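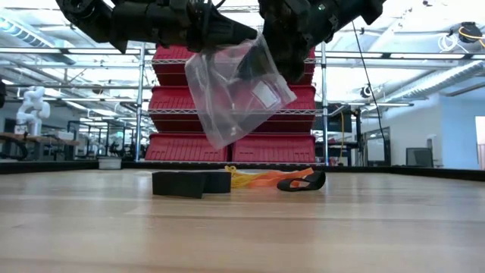
Tollero Hotel closure: your questions

When does the hotel close?
Our last night is December 18, 2018. The restaurant closes after breakfast the next morning.

I have a booking for March. What happens to it?
It has been cancelled. Deposits are repaid in full within 5 working days.

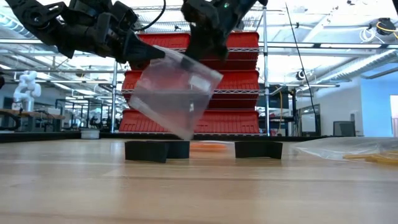 Auður Snorradóttir, Guest Services Manager

Can I still use a gift voucher?
Yes, at the Jasent until the end of March. Vouchers over £100 can be split across 2 stays.

What about staff?
All 95 have been offered interviews at our other hotels.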